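ロフトの部屋、ただいま片づけ中の写真

2026年5月13日更新

こんにちは! 前から「片づけたら見せるね」と言い続けていたロフトつきの部屋、ようやく手をつけました。といっても、きれいになった部屋のお披露目ではありません。途中です、思いっきり途中。終わってからまとめようと思うと私の場合は永遠に載せないことになるので(前科あり、9月に撮ったキッチンの写真がまだパソコンの中で眠っています)、今回は散らかったまま出してしまいます。

きっかけは友だちのハビエラ・エスコバルが泊まりに来ると言い出したことでした。うちに来るのは久しぶりで、前のときはロフトの下に布団を敷いて、夜中までふたりでお菓子を食べながらしゃべっていたんです。で、今の床の状態を見て、あ、これは布団を敷く場所がないな、と。そこからのスタートです。

写真の前に、片づけのルールだけちょっと書いておきますね。最初に目についたごみを全部集める。次に床に置いてあるものをどうするか決める。棚の中には手を出さない! 私は棚を開けると昔の手紙とか読み始めてしまうタイプなので、扉の向こうは見なかったことにします。これは前にテルマに教わったやり方で(テルマ・ソーサ、引っ越しのたびに手伝ってくれる頼もしい人です)、「引き出しは最後の最後」と口うるさく言われました。

■ まずは、ごみ箱から

片づけの最初の相棒といえばやっぱりごみ箱ですよね。うちのは丸い形で、買ったのはブリアステッドの駅裏にあるゾスティッツという雑貨屋さん。2,365円でした。ごみ箱にしてはちょっといい値段で、レジに持っていくまでに店の中をぐるぐる歩き回ってしまいました。隣にあったプラスチックのは1,224円だったんですよ。半分に近いじゃないですか。でもそっちは色がどうしても好きになれなくて、けっきょく高いほうを抱えて帰ってきました。

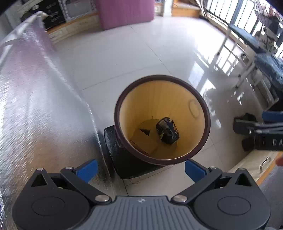 こげ茶の太いふちに、内側は木みたいな淡い黄色。底には平たくした厚紙と、つやっとした黒い小物がひとつ。

内側の色がお気に入りなんです。外から見えるところはともかく、内側にうっすら縦のすじまで入っているのがいいなあと思って。ごみを入れたら隠れちゃうところなのに(だから袋をかけずに使いたくなってしまう。で、あとで拭くはめになる)。内側の壁には楕円の浮き出しマークもついていて、空っぽに近いときだけ見えます。ちょっとした得した気分です。

袋をかける派、かけない派ってありますよね。テルマは断然かける派で、しかもスーパーの袋を三角にたたんでごみ箱の底に何枚か仕込んでおくんです。一枚捨てたらすぐ次が出てくるという仕組み。まねしたことはあるんですが、私がやると三角がほどけて底でただのくしゃくしゃになっていました。たたみ方が甘いそうです。厳しい。

置き場所もずっと迷っていて、今のところタイルの床の上です。コードがうねうね通っているあたりなので、本当はもう少しすっきりさせたいところ。コードってなんであんなに勝手に輪になるんでしょう。まとめるバンドを買っても、そのバンドをどこに置いたかわからなくなるんですよね。

■ 次は、床の大物たち

さて、この部屋の床でいちばん面積をとっているのが猫のマットです。白地に淡いピンクの猫の顔がどーんと描いてあって、小さな星も散っています。大人の部屋に敷くにはかわいすぎるかなと思ったのですが、広げてみたらもうこれでいいやとなりました。広いのでつい物を置いてしまうのが欠点で、白いビニール袋とか、赤い小さな箱とか、気がつくと猫の顔の上が物置になっています。ごめんね。

マットの掃除はどうしているのと聞かれたことがあるので、ついでに書いておきます。うちはまず上のものを全部どかして、端からくるくる巻いて、床を掃いてからまた広げています。広げるときに反対向きにすると踏むところが変わっていいらしいのですが、猫が逆さまになるのが気になって、私はいつも同じ向きに戻してしまいます。

それから黒いキャビネット。正面に白い文字で「HAVE A NICE」と書いてあります。続きはなんだろう、といつも思うんですけど、私は勝手に「DAY」をつけて読んでいます。朝は「DAY」、夜は「NIGHT」、金欠のときは「LUNCH」。ハビエラは「NAP」だと言い張っていました。昼寝。たしかにロフトの下で寝ころぶ人にはそれが正解かもしれません。

その横には青緑色の「POISON」の看板。銀色の穴あきの枠に入っています。「毒」ですよ、毒。くつろぐ部屋に毒の看板ってどうなのと母には言われましたが、隣が「HAVE A NICE」なので差し引きゼロということで。看板の下には透明の収納ケースを置いていて、中にオレンジ色の小さなものが入っているのが外からも見えます。透明のケースは中身がわかって便利、と片づけの本にはよく書いてありますよね。わかるからこそ、見るたびに「ああ、まだ入ってる」と思うという面もあります。

キャビネットの上には茶色いぬいぐるみ。この子は移動なしです。片づけのたびに定位置を変えようとしてみるのですが、あそこにいないとなんだか部屋の重心がずれた感じがして、すぐ戻してしまいます。テルマは毎回この子に先にあいさつしてから私に「で、どこからやるの」と聞きます。順番が逆では。

■ 拾って、分けて、また拾って

床のものを動かし始めると、どうしても出てくるのが細かいごみです。包み紙、箱、ペットボトル。特にボトル類は、後回しにすればするほど仲間が増えていきます。 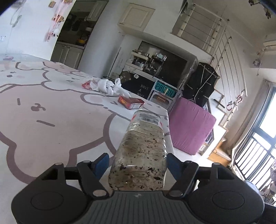 なので今回は先に分別用の場所を決めました。紙と箱は平たくして一か所に重ねる、プラスチックは別、あとは燃えるごみ。単純ですけど、先に決めておくと手が止まりません。前回は分けながら場所を考えたせいで、さっき置いた紙の山を今度は右に、また左に、と運んで一日が終わりました。運動にはなりました。

ボトルのラベルをはがすのはけっこう好きです。端からすーっと一気にはがれると気持ちいいですよね! 途中で裂けるとがっかりしますけど。中がくもっていたり、細かい黒いものが入っていたりするのは、水を少し入れて振って、流して、もう一回。それでも残るようなら私はあきらめます。人によっては、古いスポンジを細く切って棒につけて洗うそうですが、そこまでの根気は持ち合わせていません。

箱はとにかくつぶす。小さい箱ほど「何かに使えるかも」と思って残しがちなんですが、何かに使ったことが一度もない! お菓子の箱にクリップを入れようとか、ボタンを入れようとか、考えるところまでは楽しいんです。で、クリップもボタンもすでに別の箱に入っています。今回はかわいい箱も心を鬼にしてつぶしていきます。たぶん。

途中で休憩も入れました。近所のサパタというパン屋さんで買った、シナモンの効いた丸いパン。ひとつ200円で、焼きたてが出る時間に行くとお店の外まで匂いがするんです。2個買って、ひとつはハビエラが来たときのために取っておくつもりでしたが、無理でした。次はもっと買います。片づけの途中に甘いものを食べると戻れなくなる、と言う人もいますけど、私は食べないとそもそも始められないので。

■ 座るところの話

部屋にはピンクのクッションのオットマンも置いてあります。すぐ後ろに黒い大きな包みがあって、白いひもで結んであるやつなんですが、あれを今どこに置くかが最大の悩みです。かさばるものって、どの壁ぎわに置いても「仮置き」の顔をしていませんか。ロフトに上げてしまえばいいと言うのは簡単。上げるのは私ひとり。テルマが来る日まで待つのがいちばん現実的な気がしています。

オットマンのほうは低くて軽くて、床でごそごそするときにちょっと腰かけるのにちょうどいいんです。足を乗せるものなのに、足を乗せた記憶がほとんどありません。座る、本を置く、洗濯物を一時的に置く。一時的に、と言いながら翌朝まで。ハビエラが泊まるときは、眼鏡と飲みものを置く小さなテーブルがわりにするつもりです。お盆を一枚のせればぐらつかないはず。

ロフトの手すりは白い棒が並んでいて、日中はそこに窓からの光が入ってきます。この眺めが好きで部屋を決めたようなものでした。窓には黒い格子がついていて、カーテンはベージュ。もっと派手な色に替えようかと迷ったこともあるのですが、マットの猫がもう十分に主張しているので、カーテンにはおとなしくしていてもらいます。手すりのそばに立てかけてあるはしごみたいなラックには、赤いものをぶら下げています。前はあそこにコートもスカーフも何でもかんでも掛けていて、そのうちラックが見えなくなりました。今回の目標は、ラックがちゃんとラックに見えること。志が低い?

白い壁には小さな飾りを縦に並べて吊るしています。旅先やお店で見つけた小さいものをちょこちょこ足していくうちに、列が下へ下へ伸びてきました。これも本当は間隔をそろえたいんですけど、定規を持ってきてまでやるほどでは……と思いつつ、毎日前を通るたびに気になっています。エアコンの下にも小さな飾りがひとつ。風で揺れるのを寝ころんで見ているのが、夏のひそかな楽しみです。

■ 奥のキッチンはまた今度

部屋の奥はキッチンにつながっています。グレーの下の扉に、カウンターの黄色い鍋。鍋はしまう場所がないわけでもないのに、色がきれいなので出しっぱなしです。あちらまで手を出すと話が長くなるので(もう十分長い)、今回は入口のところで引き返しました。

ひとつだけ、洗剤のことを聞いてくれた方にお返事を。前に書いた「プロスティバ」という台所用の洗剤、ゾスティッツではもう見かけなくなりました。店の人に聞いたら、入荷の予定はわからないそうです。私はレモンの香りのほうを使い切ってしまって、今は別のもので間に合わせています。どこかで見つけた方がいたら教えてください!

あと、瓶や容器を並べた棚のラックについても少し。あそこは本当は今回の対象外だったんです、だって棚だから。でも近くを通ると、ふたのゆるい瓶がないかだけ確かめたくなって、ひとつ手に取って、ラベルを読んで、となり……危ないところでした。テルマの「引き出しは最後の最後」、棚にも当てはまると思います。瓶を戻して、手をはたいて、床に戻りました。えらい。

■ 残っているもの

自分用のメモも兼ねて、まだ終わっていないことを書いておきます。

黒い包みの置き場所を決める。
コードをまとめる(まずバンドを探す)。
マットの上を空にして、一度巻いて床を掃く。
壁の飾りの間隔。これはやらないかも。
ハビエラに枕がいるか聞く。前は自分のを持ってきていた気がする。
パンを買う。

布団が敷けるようになったら、同じ場所からもう一度撮って、このページの下に足しますね。コメント欄では「HAVE A NICE」の続きも募集しています。今のところ「NAP」が優勢で、ハビエラがうれしそうなのがちょっとくやしいです。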